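Headache diary: does an attack that starts in sleep count for the day before or the day I wake?

Posted in Sleep and Neurology, Rondden Health Boards

I have been asked to keep a headache diary for the neurology clinic in Irkidberg before my first appointment in October. The form has one row per date, with columns for start time, severity, medication and duration. Most of my attacks wake me between 2 and 4 in the morning, and some begin late in the evening and are still present when I get up. If I enter these under both dates, the monthly total of headache days goes up a good deal. If I enter them once, I am not sure which row is correct. The leaflet doesn't cover it. I also don't know whether to write the time I woke or guess at an earlier one.

Orkia_reader

Vratislav Matoušek
A headache day and an attack are separate measures and the form is probably collecting both. For headache days, mark every calendar date on which pain was present, so an evening attack that runs past midnight gives two days. For attacks, it is one entry, placed on the date it started. Write the start time once and put "continues" in the next row.

For attacks that wake you, record the time of waking and add a W beside it. Don't estimate an earlier onset. The clinic can interpret a waking time, but it can't do much with a guess. Note your bedtime as well if there is space - the interval between the two is useful when someone is looking at timing.

Record each dose with its own time. Where pain goes away and returns, clinics differ on the gap needed before it is called a new attack, so write down both times and leave the classification to them.

Vaněk
I just used an app. It asks for start and end and works out the days itself. Mine exported around 60 rows and the doctor only looked at the first page anyway.

nightshift200
Agree with the first reply. If you work nights, add your shift pattern in the margin, or the clock times are hard to read later.
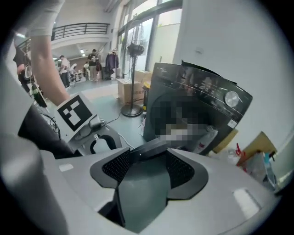

Orkia_reader replied that the W notation fitted the form without trouble, and asked whether a nap in the afternoon should be marked the same way when the pain is there on waking.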